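Florkach conference volumes – which one has the printmaking papers?

etchnut_24
Trying to track down the paper on the Florkach drawing school, the one about who taught engraving there before the school moved. I know it came out in the conference studies but there are two volumes and the library here only lists them as a set. Anybody own them? Interlibrary loan charges per volume so I'd rather not guess.

papermill
Volume 2. Starts on p. 157 if memory serves. Vol 1 is all architecture and the church inventories.

sepia_drawer
Not so sure. My vol 1 has a printmaking section at the back, four papers, one of them on the Nyitrai workshop and its pupils. Could be what he's after?

papermill
Different paper. The Nyitrai one barely mentions the school. It's mostly about paper stock and watermarks.
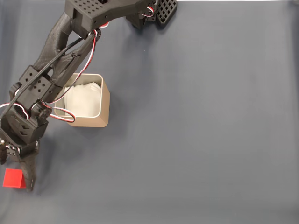
And the author repeats the old line that the school never had its own press, which I don't buy at all. There's a bill for press blankets in the school accounts. Why buy blankets with no press

sepia_drawer
Blankets could of been for the workshop down the street. The two shared everything – models, paper, even the stove wood one winter. A bill proves somebody paid, that's it.

etchnut_24
ok so vol 2 for the school paper, vol 1 for Nyitrai. Does the school one have plates? I need the student sheets, mainly the ones after the plaster heads.

papermill
15 plates, black and white, kind of muddy. The student sheets are printed two to a page. You can read the signatures on most of them but forget about line quality.

jurkenfan
Skip the book for pictures. The Jurken catalog has the same sheets, bigger, and with the plate marks showing. Mine was 30 bucks used.

sepia_drawer
Jurken catalog has the dates wrong on at least three of those sheets tho. It puts them all under the first teacher. The later ones are clearly after he left, the hatching is completley different.

jurkenfan
"Clearly" is doing a lot of work there. Students copy old sheets for years. Same hatching, diferent hand, happens all the time.

sepia_drawer
Sure, but then the catalog should say so. It just gives one date for the lot.

papermill
Agree with sepia on this one. Good reproductions, bad captions. Use both.

etchnut_24
Thanks all. Ordering vol 2 and looking for a used Jurken. Will post the table of contents when it gets here, maybe June.
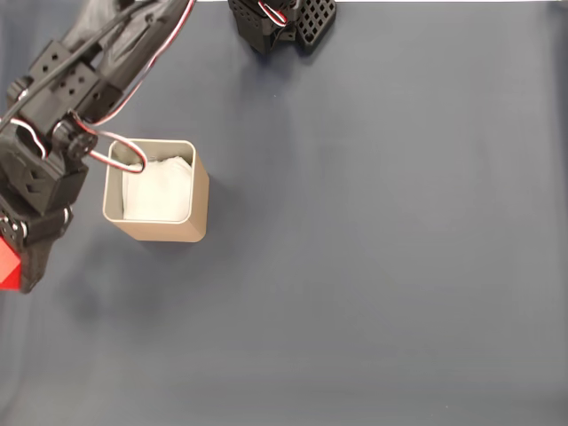

Related threads in Prints and Drawings

Mekton reprint series – worth it for the footnotes? (24 replies)
Reading plate marks on trimmed sheets
Nyitrai watermarks, anyone have tracings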